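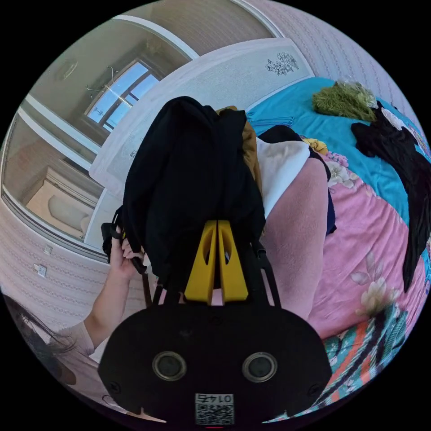

Chapter 2
A Gripper You Can Hold

Most of us come to robots wanting to build the whole arm at once, and I was no different (my first one, put together in a rented corner of the Sendham workshop, had 251 screws and couldn't pick up a sock). So in this chapter we're going to start smaller, with two fingers, a body that fits your hand, and a heap of laundry to try it on.

Clothes are wonderful practice! A block keeps its shape when you squeeze it, but a sweater sags and bunches and slides away, and you learn very quickly whether your fingers close evenly.

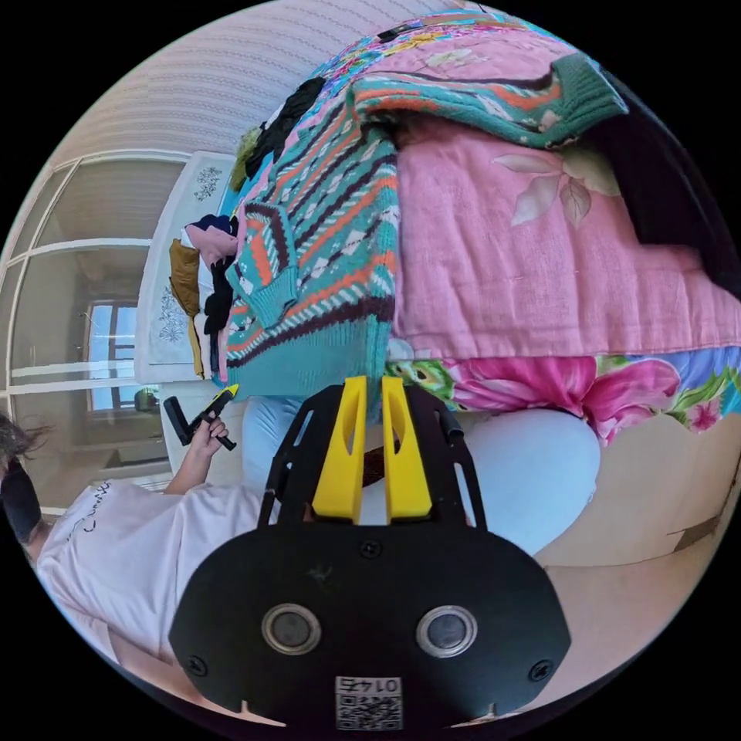

Figure 2.1. Yellow gripper fingers at the lower edge of a knitted sweater.

My friend Gil-soo Hwang and I built our Lultik grippers over one long November, and we argued about finger slots the entire time. He wanted them long, to save plastic, and I worried about bending. You'll try both in Section 2.2, so please print a spare pair before you go on.
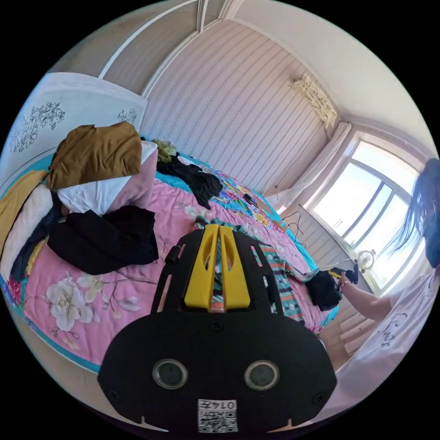 Once the fingers are mounted, close them slowly with nothing between them and look for a gap at the tips. If one side touches first, loosen its screws a half turn, square it up, and tighten again. Then move on to cloth, starting with something thick. Keep a notebook beside you and write down every slip, even the silly ones, as we'll be coming back to them when we add the motor.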